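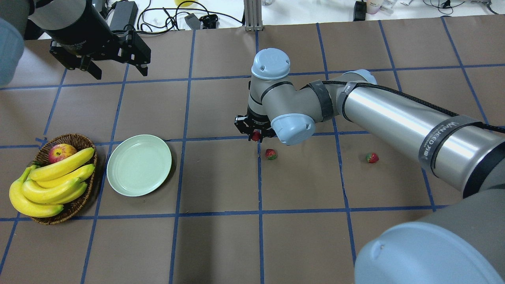 Riklow Allotment and Garden Society
Minutes of the summer meeting, August 5, 2022

In the chair: Iida Pitkänen
Minutes taken by: Vilgot Boström

1. Welcome and apologies
Iida welcomed everyone and said how lovely it was to see so many faces in the middle of the watering season, when most of us would normally be out with a can until dark. Apologies had come in from the Khamphan family, who are away until the end of the month and would be very grateful if their neighbours would pick the courgettes before they turn into marrows.

2. Minutes of the April meeting
These were read and agreed, with one correction. The pear tree by the lower gate is a Conference and not a Comice, as Vilgot had written, and he apologised to the tree and to the members who planted it.

3. Water
This took up the best part of the evening. The old tank behind the sheds has been leaking at the seam again, and the patch put on in April has not held. Iida had asked for a price from Resora for a new 1,000 litre tank with a lid and a proper brass tap, and the quote came to £1,073 delivered. There was a long and good-natured talk about whether we could manage with a second-hand one. Several members felt that we had been down that road before — the present tank was second-hand, after all — and in the end it was agreed to buy new. Those at the top end asked once more that hoses be left coiled and off the path, particularly after dusk.

4. Plots
Plots 2 and 60 have fallen vacant. The first is in good heart and has rhubarb on it, and will be offered to the next name on the waiting list. The other is mostly bindweed, and it was suggested that it might be let at half rent for the first year to somebody with patience. Agreed.

5. Autumn seed swap
The hall at Neralia has been kept for us, with the kitchen. Please label your envelopes with the variety and the year you saved it. Last time there was a large bag marked only "beans, nice", and although they were indeed very nice, we have not been able to find out what they were. Cakes would be welcome as always.

6. Any other business
A wasps' nest has been found under the compost bay nearest the road. Vilgot will telephone someone about it, and until then members are asked to use the far bay.

Thanks were given to everyone who helped repaint the noticeboard, which looks very smart — the new key is on the hook inside the shed door.

Next meeting: after the seed swap, date to be put up on the board.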